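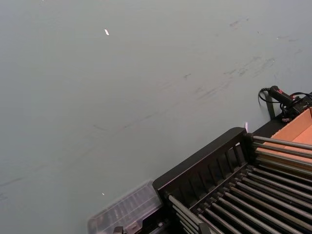
*Bench 2 top, scuffs not cleaned off yet. Black rack w/ the roller rods at lower right.*

4 Jul 2020

Glue day. Trying to sort out why the Besska samples keep letting go at the corners. Background for whoever reads this later: the board itself is fine, we pulled on it every way we could in May and it never split. It's always the glue line, always the corner, always after the cold cupboard.

Started with the old batch of Hendach paste. Skin on top, peeled it off, the stuff underneath stirred out OK but thicker than I remember. Thinned a little with water. Did not measure the water. Should have.

Glued up 34 pairs. Half with the brush, half with the notched card. Brush ones look worse, lots of ridges, but squeeze-out was more even all the way around. Card ones looked lovely and then two of them were bare at one corner when I pried them open wet to check. So that may be the whole story right there. Card lifts at the end of the stroke and starves the corner. Need to see what the dry ones say before I get excited.

Clamping: 40 minutes each under the flat weights. Ran out of weights so the last 5 pairs went under the paint cans. Marked those P in pencil on the back. If they come out odd, blame the cans.

Room was warm by lunch, window open, paste skinning over faster than I could spread it. Last few pairs had maybe too long open. Marked with a dot.

**Skuka paper**

New roll came. Narrower than the last one, same part number on the label. Checked against the offcut in the drawer and yes, narrower. Not enough to matter for the covers but it will matter for the spines, don't cut any spines until somebody has called them. Grain runs the long way like before. Color is a hair warmer. I wouldn't have noticed without the offcut next to it.

Tried one sheet wet to see how much it curls. A lot. Curled toward the dry side and stayed there. Second sheet damp both sides, flat in a few minutes. Do it that way from now on.

**Iyer order**

They want the lids to lift with one hand. Ours don't, the fit is too tight when the covering goes down inside the lip. Options: trim the lip covering short (ugly, raw board shows), cut the tray a bit smaller, or sand the inside. Cut one tray smaller by eye and the lid dropped on nicely with a slow sigh of air. Good sign. Need a real number for the cutting sheet, measure that tray tomorow before it gets used for screws like the last one.

**Bench**

Top has picked up a lot of dark smudges and streaks. Wipe down before any pale paper goes near it. Don't use the green pad.

**To do**

- pull the first dozen pairs after the cold cupboard, corners first
- write down which are brush and which are card BEFORE pulling (see last time)
- call Skuka re width
- fresh Hendach, open the new tub, date the lid
- measure the small tray
- blade in the long cutter is draging, swap it

Keys are back on the hook. Dry pairs are on the top shelf with a sheet over them, please leave the sheet on.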